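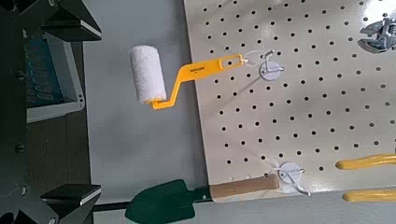 십일월 들어서는 저녁이 너무 일찍 와서, 퇴근하고 나면 뭘 시작하기도 전에 벌써 하루가 다 간 기분이 든다. 그래도 오늘은 마음먹고 베란다 쪽 창고를 정리했다. 여름부터 미루고 미루던 일이다. 상자 하나를 열면 그 안에 또 봉지가 있고, 봉지 안에는 언제 샀는지도 모를 나사가 한 줌씩 들어 있어서, 버릴 것과 둘 것을 나누는 데만 한참이 걸렸다. 중간에 커피도 한 잔 타 마시고, 라디오도 틀었다가 껐다가 하면서 천천히 했다. 타공판은 크림색이 도는 흰색으로 골랐는데 참 잘한 것 같다. 노란 손잡이가 달린 작은 페인트 롤러를 위쪽 고리에 걸어 두니까 그 색이 어찌나 환한지, 창고 문을 열 때마다 괜히 기분이 좋아질 것 같다. 아래쪽 고리에는 모종삽 자리를 잡아 주었다. 나무 손잡이에 짙은 초록색 날, 나는 이 두 색이 같이 있는 걸 예전부터 좋아했다.

고리는 Buden이라는 가게에서 한 개에 3000원씩 주고 샀다. 처음에는 Vuden이라고 잘못 검색해서 엉뚱하게 커튼 파는 곳만 한참 구경했다. 덕분에 부엌 창에 달 만한 커튼을 하나 봐 두긴 했는데, 창 폭이 62센티밖에 안 돼서 맞는 게 있을지 모르겠다. 다음에 줄자 들고 다시 재 봐야지. 고리 모양은 동그란 흰 판에 가느다란 흰 철사가 나와 있는 단순한 것인데, 판도 희고 고리도 희니까 걸어 놓은 물건만 눈에 들어와서 좋다. 원래는 검은색으로 사려다가 마지막에 마음을 바꿨다.

롤러를 보니 봄에 현관 벽을 칠하던 생각이 났다. 그때 Dolan 페인트를 한 통 사다가, 한나절이면 될 줄 알고 덤볐다가 꼬박 이틀을 매달렸지. 허리는 허리대로 아프고, 머리카락에는 페인트가 묻어서 며칠을 안 지워지고. 그래도 현관에 들어설 때마다 내가 칠한 벽이라는 생각이 들면 지금도 흐뭇하다. 사실 신발장 뒤쪽은 아직 한 번밖에 안 칠했다. 신발장을 옮기기가 싫어서 그냥 두었는데, 올겨울에는 날 잡아서 마저 칠할까 싶다. 남은 페인트가 굳지나 않았는지 뚜껑부터 열어 봐야 하는데, 오늘은 거기까지 손이 가질 않았다.

모종삽은 아마 한동안 쓸 일이 없겠다. 튤립 구근 20개를 지난달에 다 심었으니 이제는 기다리는 일만 남았다. 엄마는 전화로 구근은 깊이 심어야 한다고 몇 번이나 말씀하셨는데, 내가 심은 깊이가 맞는지는 봄이 되어야 알겠지. 화분 흙 위에 낙엽이라도 좀 덮어 줄까 생각 중이다. 아파트 화단에 은행잎이 잔뜩 쌓였던데 그걸 조금 얻어 와도 될지, 은행잎은 잘 안 썩는다는 말도 들은 것 같고. 내일 엄마한테 다시 여쭤봐야겠다.

이것저것 하다 보니 밤 11시가 다 되었다. 저녁은 Sirnano에서 포장해 온 수프로 대충 때웠는데, 양이 많아서 절반은 냉장고에 넣어 두었다. 내일 아침에 빵이랑 같이 데워 먹으면 되겠다. 아직 상자 두 개가 거실에 나와 있다. 하나는 전선이고 하나는 도무지 뭐라고 불러야 할지 모를 잡동사니다. 전선은 하나하나 꽂아 보면서 맞는 짝을 찾아야 하니 오늘 밤에는 무리고, 잡동사니는 보기만 해도 졸음이 온다. 일단 벽 쪽으로 밀어 두고 씻고 자야겠다. 발가락이나 안 찧었으면 좋겠다.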